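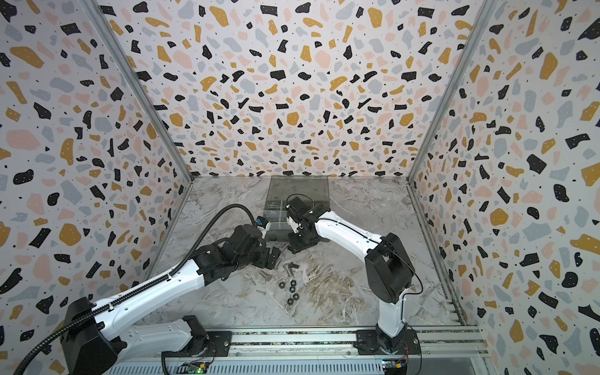 Terrazzo-patterned panels above a gray marble-effect surface.

Terrazzo look returns to Rallside library plans

Rallside's public library will close its ground floor for most of June while the worn carpet is taken up and a speckled terrazzo-style finish goes in, the town said this week.

The work covers the lobby, the children's room and the hallway leading to the restrooms. The second floor will stay open, with a temporary entrance on the parking lot side. Returned books can still be dropped off there until 8 p.m.

Pietrzak, a flooring firm in neighboring Vatmont, won the job over two other bidders. Its crew will put down a poured floor in the lobby and use patterned wall panels in the children's room, where the paint has been patched many times over.

Library director Xiaoqing Shen said the carpet was 15 years old and had become hard to clean.

"We were paying to have it shampooed every few months and it still looked tired," Shen said. "Parents were asking about it."

The choice of pattern went to a public vote in the spring. Residents were shown four samples at the front desk and 287 people filled out a card. An off-white background with black, yellow, pink and blue-gray chips took 58 percent. A plain gray came second.

The original building had a terrazzo lobby of its own, which was covered over during a remodel. Shen said the library had hoped to restore it, but a test patch showed deep cracks near the front doors, and the repair quote was well above the budget.

Storytime will move to the Plollo community room across the street until the work is done. Space there is limited to 71 people, so families are asked to sign up at the desk or by phone. Holds will be kept for up to two weeks longer than usual during the closing.

The computers from the ground floor are being moved upstairs - the printer too, though color printing will be off until the lobby reopens.

Comments (4)

dmk_rallside
I voted for the gray. Oh well.

Joanne P.
Does the temporary entrance have a ramp? My mother uses a walker and the article doesn't say.

oldmillroad
I remember the first terrazzo floor. It was green and very slippery in the winter.

Joanne P.
Called the desk, yes there is a ramp.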